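Urico laundry set – Catcombe robotics club

README, last edited Mar 29, 2025

Student project, second year running. Recordings of a two-armed robot doing laundry jobs, driven by club members. Shared so the Isville team can train on the same stuff before the April meet. Ask if anything is unclear, we wrote this in a rush.

What's in it
401 episodes in train, 50 in test. Each episode is one folder: head camera video, joint positions for both arms, gripper open/close, a text line saying what the job was. Video and joints both at 30 per second. Started with 458 but threw out the ones with dropped frames or no joint log.

Jobs
load – basket to drum
unload – drum to basket
hold up – lift one cloth with both grippers, keep it off the floor
door – open or shut only, no cloth

Job names are in tasks.txt. Spelling is not consistant (unload / un-load), lower case and strip the dash before you match.

Splits
Test has drivers who are not in train. Please don't mix them back in, the scores on the Tkachenko board assume the split as is.

Sample from the head camera

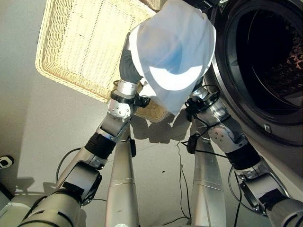 Both arms up with a white cloth, washing machine to the right, wicker basket behind.

Known problems
- Thin cloth is hard. Light comes through it and our cloth masks have holes. Don't trust masks on white items.
- Cloth often covers a gripper. Gripper state comes from the log, not the video, so use that.
- Left and right are the robot's own left and right. A few early notes have it backwards, fixed most of them.
- Video starts slightly before the joint log in some folders. offset.csv has the numbers, apply it befor you cut clips.
- No force readings at all. Maybe next year.

Using it
Free for school and club use, say where you got it. No selling. If you relabel anything send us the file and we'll merge it.

Contact
Ostap Hrynyshyn, data lead – leave a note on the project page, quicker than email

To do
redo masks
driver notes for the door job
smaller download for people on slow wifi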